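Re: [cloth-manip] grasp point labels, does the edge rule hold up

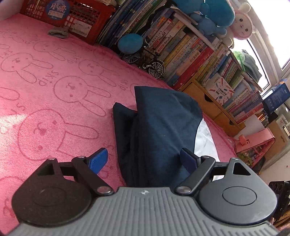
Trudy Gilchrist wrote that she doesn't believe the edge rule survives outside our lab, and that before anyone writes it up she wants to see it fail on something dark and crumpled. Quoting the rest of her mail below so it's all in one place.

> The Eltton split is all tea towels. Of course the
> edge is the best place to grab a tea towel, there's
> hardly anything else to it. Show me bunched up
> clothes on a bed in somebody's house. Also I still
> don't know whether you score a grasp as good when
> it closes or when the thing comes up in one piece.
> Two different numbers and the draft slides between
> them.
>
> And which model was it? Skelia or the old one?
> T.

Right, quick answers, have to be out of the door by four.

Model: Skelia, the October weights. Not the old one. Should have said.

Scoring: you're right, the draft is a mess on that. Good = lifted and held to the end of the clip. Closing on cloth doesn't count. Will fix section 3 tonight or tomorrow.

Dark and crumpled: the navy heap on the pink blanket is the sort of thing we've got now from the home recordings. Tall fold in the middle with a point at the top, second flap over to the left, white cloth partly tucked underneath. No hem I'd trust a labeller to find. So what does the edge rule do with that? Picks the boundary between navy and white, mostly, because it's the strongest line going. Which is a boundary between two items and not an edge of either, so you risk pinching both.

Fold rule (grab across the highest ridge, fingers either side) does better on heaps. Ran both on the held-out home clips over the weekend, 1428 of them. Fold rule beat edge rule by 21 points on heaps. On flat stuff it's the other way round, edge ahead by 20. So Trudy is half right and I'm half right, and the honest version of the paper is "decide if it's a heap first". Hauksdóttir did something like this for the sheets work but with depth, we only have colour.

Things I don't trust yet:

- printed blankets. The pattern on the pink one (bunnies, the word "skip" all over) gives the edge detector plenty to chew on. Need to mask the backgroud or at least report it seperately
- the heap/flat labels are mine alone. Somebody else should do 30 clips blind so we can see how far apart we are
- dark folds on dark cloth. Ridge finder goes quiet when the shading does. No fix, ideas welcome
- small things, socks and so on. Neither rule means much there. Would leave them out and say so

Cikgate people asked for the label files. Fine by me once the scoring text is sorted, not before, or we'll be answering the same question twice.

Trudy, can you do the blind 30? Will put them in the usual folder under blind_heap. Don't look at the csv next to it, it has my answers in.

Anyone with a better word than "heap" please shout. Reviewer last time didn't like "pile" either.

Call is still on for the usual time, I might be ten mins late.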